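Scrutineering

Tóth put the car back on the scales at 4:40 in the afternoon and read the left rear again. The sheet said 355 kilograms. The scale agreed with the sheet.

"Then it's the stagger," said Haworth.

"Stagger was fine at Ravormont."

"Ravormont is flat."

Tóth wrote that down. He had crewed car 78 for two seasons and had a notebook for each. The car was a four-cylinder Isent on a stock floor pan, with a rev limiter and a sealed carburetor. The seal carried a number, and the number matched the one on the entry form. The Bukero round paid 2,000 to the winner, and the inspector would check it twice.

Haworth drained half a pound of air from the right rear and rolled the car forward one length. He measured both tires at the tread with a steel tape. The difference had come down by a quarter inch. He took it off the jack, bounced the fender, and measured again, and got the same figure.

"Chaudhry ran more than that in August," Tóth said.

"Chaudhry hit the wall in August."

The marble in the lobby of the Bukero office was cold through his soles when Haworth went in to sign the weight sheet. The clerk turned it around on the counter and pointed to the box he had missed. 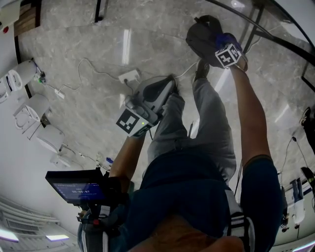
Gray marble floor, dark blue shirt.

He initialed the box. Outside, someone had started the Isent and was holding it just under the limiter. The idle had a flutter in it that had not been there at noon. Haworth listened for a minute, then went back to get the feeler gauges.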